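# Robot arm coming to our bench, what happens to the people on it?

**Maxine Ashby**, 4th February

Hi all, first post here. I work at a small shop in Oltville where we finish desk accessories – cable clips, headset hangers, that kind of thing. There are 16 of us. Management just told us a robot arm is going in at the bench where I've been threading cables into clips for years. They say no jobs are going, and I sort of believe them, but I'd like to hear from somebody who's been through it. What did your day look like afterward? Did you end up babysitting the thing? And did anybody's pay change? I'm not against it (my thumbs would be thrilled to retire from cables), I just don't want to walk in blind.

---

**Ngaio Costigan**

Oh, I can help with this one! We got ours in October at Pandovbridge, same sort of work, small fiddly parts on a wooden bench top. I was the loudest grumbler in the building, so take this as coming from a former grumbler.

The first 3 weeks were slow and pretty annoying. The arm was fine with big pieces and hopeless with anything bendy. Cable is the worst, because it never sits the same way twice, and a person fixes that with their fingers without even thinking about it. I spent whole shifts moving a clip a hair to the left, trying again, writing down what happened, moving it back. My notebook from that time is mostly swearing and little arrows.
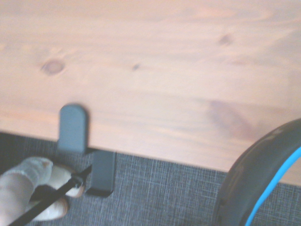
What helped was when our lead stopped sending the settings down from the office and let the bench people change them. We knew where a cable likes to be held – close to the end, so it doesn't flop – and the office didn't. After that my job turned into something between setter and inspector. I still do the odd orders by hand, anything under 200 pieces, and I check what comes off the arm.

Pay: mine went up a little, but only after I asked for a new job title. Ask EARLY. Two of the girls waited and it took them months longer. Also ask who gets called when it stops, and whether your piece targets are frozen while you're learning. Ours weren't at first and it caused a real stink.

The thing I miss is talking. We used to sit across from each other and chat all shift, and now the benches are spread out to make room. We moved lunch so everybody's on the same break, which makes up for some of it.

---

**Wihongi**

depends on the company. ours said no layoffs and kept to it but they didn't replace people who left either. get it in writing

---

**Maxine Ashby**

Thank you both! Ngaio, I'm stealing the one about targets, I've got a meeting with my supervisor coming up and that's going first on my list. Did you get any proper training or was it all notebook and arrows?

---

**Ngaio Costigan**

One morning with the installer, then notebook and arrows. Ask for more than a morning!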